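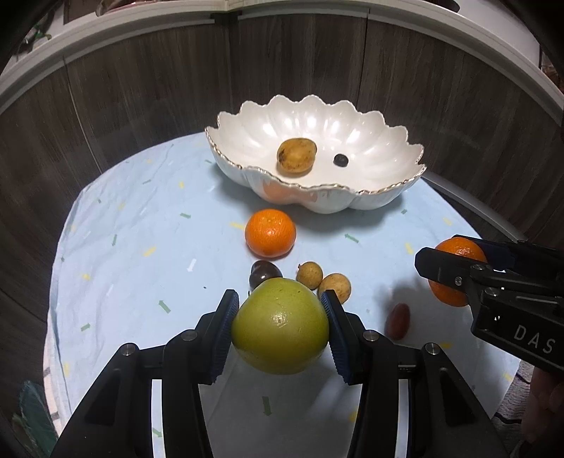 From: Kamrul Dewan
Subject: Re: Pear storage at Prestlow

Dinesh Mollah wrote:
> The Rirnley crates came out of the cold store in March with soft cores
> again. Skins were fine. I had the store set at 2 degrees throughout.
> Is the thermostat wrong, or did we pick late?

Dinesh,

Check the thermostat first. Leave a separate thermometer in a jar of water on the middle shelf overnight and read it before opening the door fully. Ours at Jetholm was out by nearly 2 degrees - the dial gave no sign of it.

If the reading agrees, I would suspect the picking date. Soft cores under sound skin usually mean fruit left too long on the tree. Pick 7 days earlier this year and keep the crates from each row separate.

Kamrul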